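Cable snag in the bin cell, and what we changed

27/01/2021

The bin-picking cell at Ditimmont stopped on a collision fault last week, 33 minutes into an unattended run. The arm had gone down for a part near the wall, the wrist had turned the long way round, and the cable bundle had pulled tight. The controller saw the extra torque on axis 5 and stopped the drives. Nothing bent, but one connector had lost 2 pins.

I had blamed the path planner. Corina Bucur went through the log and found that the planner had done what it was told. The wrist limits in our cell file were still those from the Fusano job, where the arm had no external cables at all. 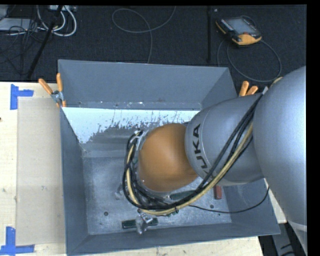
Norbert Zelenák

The bundle runs along the outside of the arm and loops round the orange wrist joint, so it hangs inside the bin whenever the arm does. The planner knows the steep walls and the floor. It has no model of the cables. A pose can be free of collisions on paper and still drag a loop over the rim or wrap it round the wrist.

Changes so far:

Axis 6 is limited in software to half a turn either way from the home position.

Any move out of the bin goes straight up to a fixed height before the wrist may turn.

The torque threshold is 8 per cent lower. Expect a few false stops.

The clamps on the bin get checked by hand before each run. A bin that shifts gives the same fault code, and I lost a morning to that in September.

A proper cable guide is on order from Vondráček. Until it is fitted, someone stays within reach of the pendant.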